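Small brush and dustpan sets - worth having for a table?

Home and Garden > Cleaning and Tidying

sokwood_ward
Posts: 236

We have a light wooden table that gets used for everything - breakfast, homework, potting up seedlings in February when it's too cold to stand outside. By the evening it's covered in crumbs and bits of compost. I've been wiping it with a damp cloth but that just pushes the wet bits into the grain and leaves streaks.

My sister-in-law swears by one of those small brush and dustpan sets, the grey plastic kind. I borrowed hers to try before buying.
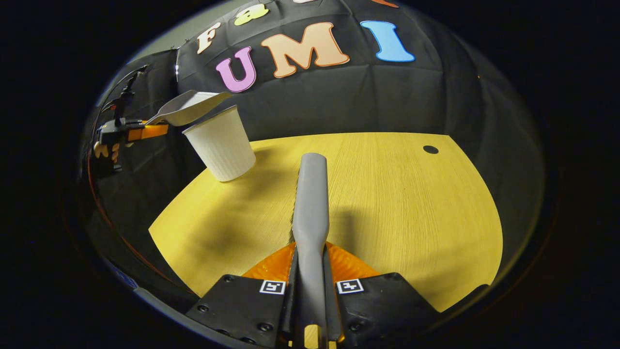

Main thing I wanted to know is whether the bristles are stiff enough for dried compost without scratching the finish. It's an oiled top and I did the last coat myself, so I'd like it to stay nice. Does anyone use one of these every day?

Ward

femkev
Posts: 3,922

I use one every day, same idea, grey plastic. Never scratched anything, and my table is softer than most. The one thing that will mark it is grit trapped under the bristles, so knock the brush out over the bin before you start.

For compost let it dry fully and then brush. If you do it damp you get a brown smear and you're back to the cloth.

Hollis K
Posts: 6

Don't see the point of these myself. I sweep the crumbs off the edge with my hand into a bowl. Takes the same time and there's nothing extra to store.

femkev
Posts: 3,922

Fine for toast crumbs. Try it with sugar or compost and half of it stays in the grain.

veerle_s
Posts: 2

Agree with femkev about the sugar. I'd also say look at the dustpan more than the brush. Most brushes are much the same, but if the lip of the pan isn't straight you get that line of dust left behind which never goes in however many times you move back. I had a Jovari one with a warped lip and it went to the charity shop.

sokwood_ward
Posts: 236

Good point on the lip, I hadn't looked. Had another go this afternoon with the pan as well.

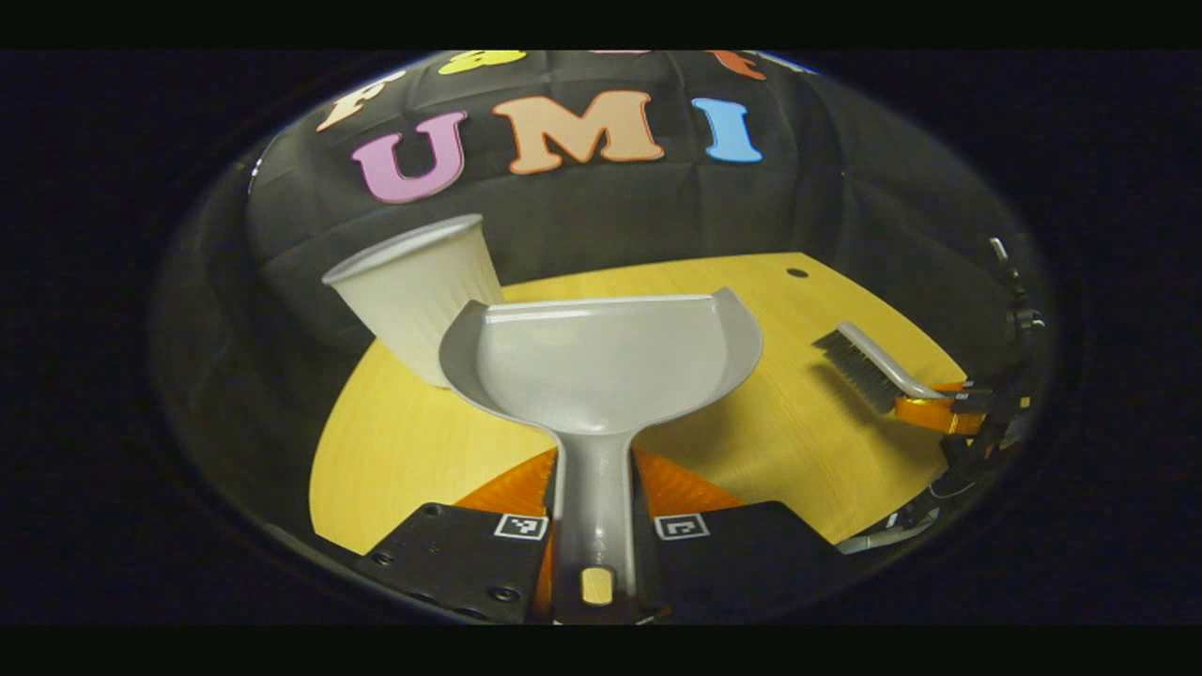

The front lip is straight on this one and the scoop is wide for the size of it. The handle is long and narrow, and I can't decide if I like that. My hand is quite big and I'd prefer something thicker to hold. My sister-in-law has no complaints, so it may just be me.

Has anyone found one with a chunkier handle? I saw an Irneo set in the hardware shop but it was sealed in a box and I couldn't try it.

Nazar M
Posts: 236

I've got the Irneo. Handle is thicker but the pan is deeper, so it sits higher off the table and you have to tip it forward to get the lip flat. On the floor that doesn't matter. On a table I found it annoying and went back to my old one.

You could wrap a bit of bicycle handlebar tape round the thin handle. I did that on a paint scraper and it's lasted well.

Hollis K
Posts: 6

Or use a bowl.

veerle_s
Posts: 2

Hollis, how do you get compost out of the grain with your hand?

Hollis K
Posts: 6

I don't pot things up on the table I eat at. Put a tray down first and you wouldn't need any of this. An old baking tray will do, or the lid of a storage box.

sokwood_ward
Posts: 236

I do have a tray. The children don't use it.

Handlebar tape is a good idea, thanks Nazar. I think I'll get the same set as the one I borrowed and tape the handle if it bothers me. Femke, do you wash yours or just knock it out?

femkev
Posts: 3,922

Warm water and a drop of washing-up liquid when it looks grubby. Leave the brush to dry on its back so the bristles don't bend, and don't put it away in the pan until it's dry.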